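Clendby pudding

Clendby pudding is a steamed suet pudding from the market town of Clendby, filled with damsons and dark sugar and known for its gloriously sticky crust. It is eaten hot, usually with custard, and is at its very best in September, when the fruit comes in from the hedges along the Dralham road.
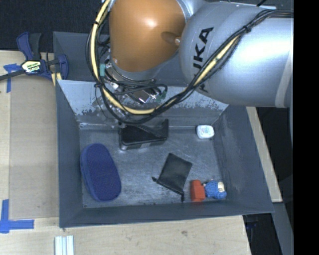
The earliest known recipe, in a Dralham household book, calls for 24 damsons and a full four hours of steaming. Modern cooks often manage in two, though the colour is never quite as deep. A wonderful local variant, the Raju, adds ginger and lime peel.

See also: Suet; Damson cheese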